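Sep 14, 2025
Notebook, Zitton bench
Present: me (Yavuz Saraç), Chia-jung Lam for the second half

Picking up the question left open in June: does the Zitton policy fail on rounded objects because it has seen too few of them, or because the wrist view loses the rim once the fingers are close? Kwan's training run from June had plenty of boxes and bottles but hardly any domes, so both are possible.

Setup. Demonstrations collected by hand with the Fanley gripper, fisheye lens, same mount as before. Task is to pick up an upturned bowl or cup, move it across the table and set it down rim first. Two training sets, 90 demonstrations each. Set A is the old recipe. Set B has the same objects, but the demonstrator comes in low and slow for the last part so the rim stays in view longer. Everything else unchanged, including the learning rate, which I had meant to lower and forgot.

Evaluation was 30 trials per policy, start positions taken from the taped marks. Set A finished 2 of them. It closes early and pushes the object away, then keeps closing on nothing. Set B did clearly better, but I want Chia-jung to score the videos without knowing which policy is which before I write a number here. My own scoring drifts when I know the answer I want.

Sync trouble again. The Rorner logger dropped finger-width readings at the start of several demonstrations. I discarded those and recorded replacements. Chia-jung thinks it is the hub. Swapped it, no drops after that, but too early to say.

Went through the Set B recordings for rim visibility. The close views are crowded: a light blue dome takes up a lot of the picture and its shadow falls across the tabletop, but the lower edge still reads as a clean straight band, lighter and grayer than the part above it.
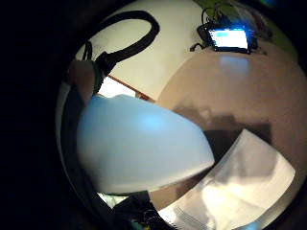 Is the gain from the slower approach or from seeing the rim?
Can't separate them yet. Set B changed both at once. Need a Set C with the slow approach from above, where the rim is hidden until late.

Chia-jung also suggested masking the bottom of the input at test time on the Set B policy. Cheap to try – no new data needed. If it falls back to Set A behavior, the rim matters.

To do
– Set C, 90 demonstrations, same objects
– masking test on B
– blind scoring (Chia-jung)
– crop at 80 percent and rerun A, in case the border is eating resolution
– lower the learning rate, but only after C is done
– ask Kwan for the June config file, the copy on the bench machine is missing the augmentation block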